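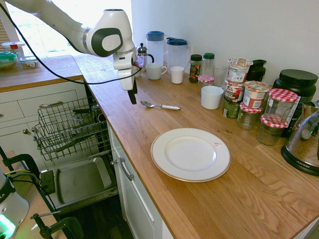 Treven 2 Hardware Wallet
Stundwood
Item no. 1274
In stock

Choose color
Black
Gray

Add to cart
Add to wish list

The Treven 2 is a small offline wallet for people who hold their own Bitcoin and want the keys kept off their phone or computer. It signs a payment on the device itself and passes only the signed payment back to the app. The private key stays on the chip.

The screen shows the full receiving address and the amount before you approve anything. Two buttons do all the work. Press both to confirm, or hold the left one to cancel. There is no touch screen, no camera and no wireless connection of any kind. The wallet connects by cable only.

Setup takes one sitting. The device creates a list of recovery words, you write them on the cards in the box, and it then asks for several of them back in random order. Please do not store the words in a photo, an email or a notes app. Anyone who has the words has the coins, and Stundwood cannot reverse a payment or reset a lost list.

If you already own the first Treven, your recovery words will work on this one. Enter them during setup and choose Restore. The old wallet can be kept as a spare or wiped from its settings menu.
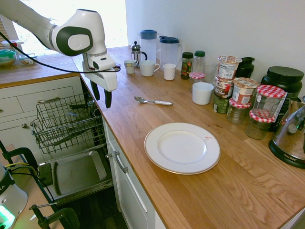

SPECIFICATIONS

Connection: USB-C, cable included
Battery: none, powered by the connected device
Screen: monochrome, adjustable contrast
Case: aluminum front, plastic back
PIN: 4 to 12 digits, device wipes itself after repeated wrong entries
Accounts: up to 200
Saved address labels: up to 700
Supported coin: Bitcoin only
Languages: English, Spanish, German, French
Works with: the Jin desktop app, and other wallet software that accepts partially signed payments

What's in the box
Treven 2 wallet
USB-C cable
2 recovery cards
Tamper seal guide
Printed quick start sheet

The Jin app is a free download and is needed for firmware updates. It runs on current desktop systems. There is a phone version for checking balances, but it does not talk to the wallet. You can use Jin with your own node by entering the node's address under Settings, Network.

Firmware
The current firmware was posted in November. It fixes a problem where long address labels were cut short after a restart, and it adds a larger text setting. Wallets packed before that will ask to update the first time they are connected. Have your recovery words at hand before you start any update. Your PIN and labels carry over.
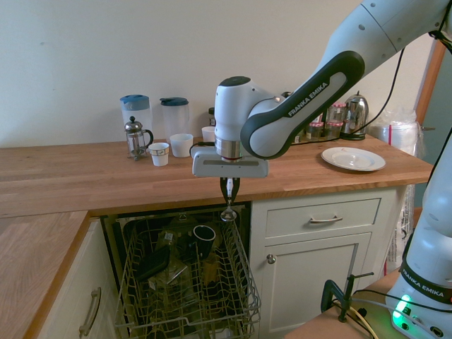 Kitchen counter with the dishwasher open.

Before you buy
The Treven 2 does not support other coins or tokens. If you send one of these to a Bitcoin address made by the wallet, we have no way to get it back for you.

Check the tamper seal against the guide when the box arrives. If the seal is torn or does not match, do not set up the wallet. Contact us and we will send a replacement.

We never ship a wallet with the recovery words already filled in. If you receive one like that, it did not come from us.

Shipping and returns
Orders leave from our Stustholm warehouse. The outer carton has a plain return label with no mention of the contents. Unopened wallets may be returned for a full refund. Once the seal is broken we can only accept the item back for a fault covered by the warranty.

Related items
Stundwood steel recovery plate
Treven carry sleeve
Spare recovery cards, pack of 2

Page updated Dec 30, 2025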